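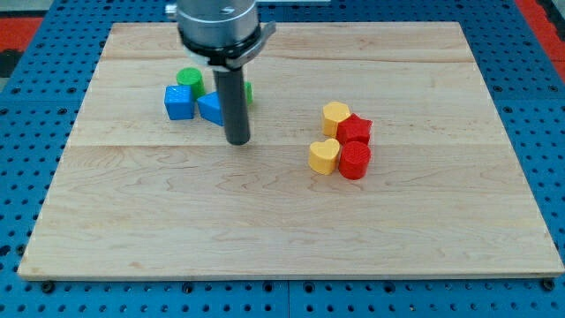

Tukero tells shoppers to read the small print on "solid wood" furniture

FOR IMMEDIATE RELEASE
June 27, 2019

A table sold as "solid wood" may have a solid top, solid legs, or one solid drawer front and very little else. Tukero, the consumer group for home goods buyers, today published a review of online furniture listings that asks how much the phrase is worth. The answer is not flattering to the people using it.

Staff read 1,545 listings for dining tables, desks and shelving in May. All of them used "solid wood" in the title or the first line. In 667 of those listings, the details further down the page named veneer, fiberboard or particleboard as the material of at least one main part.

"Sellers tell us that everybody knows what the term means," said Kulap Boonyarit, who led the review. "If that were so, they could put the full list of materials at the top of the page. We asked why they don't. We got a lot of warm words about craftsmanship and no answer."

Tukero has nothing against veneer. A well-made veneered desk can outlast a poorly made solid one, and it often moves less when the weather changes. The complaint is about price. Buyers are asked to pay extra for a material and then have to open three menus to find out where it was used.

The review also looks at the seals and badges that now appear next to many listings. Two trade programs, Flerkach and Carkus, let members display a "genuine timber" mark. Tukero asked both what a member has to show before using it. Flerkach sent a one-page form that the seller fills out and signs. Carkus said its standards were "robust and under continuous review" but did not supply a copy. Neither program could point to a case in which a member had lost the mark.

One retailer, Chantharasri, has said it will move its materials list above the price on every furniture page. Tukero welcomes the promise and will check the pages before praising them any further. A similar pledge from the same company two years ago covered beds only and was dropped after one season.

Shoppers who plan to buy soon are advised to:

Ask in writing which parts are solid and which are not.
Ask for the species of wood. "Hardwood" is a category, and "oak finish" is a color.
Look at the end of a board or shelf in the store. Grain on the face should make sense with the grain at the end.
Save a copy of the listing on the day of purchase, as the wording may change.

The full review, with the wording of the listings and the replies from both programs, is free on request from the Tukero press desk. Kulap Boonyarit is available for interviews on weekdays between 8 a.m. and 4 p.m.

About Tukero
Tukero tests and reviews claims made about household goods. It is paid for by its subscribers and does not accept advertising or run a badge program.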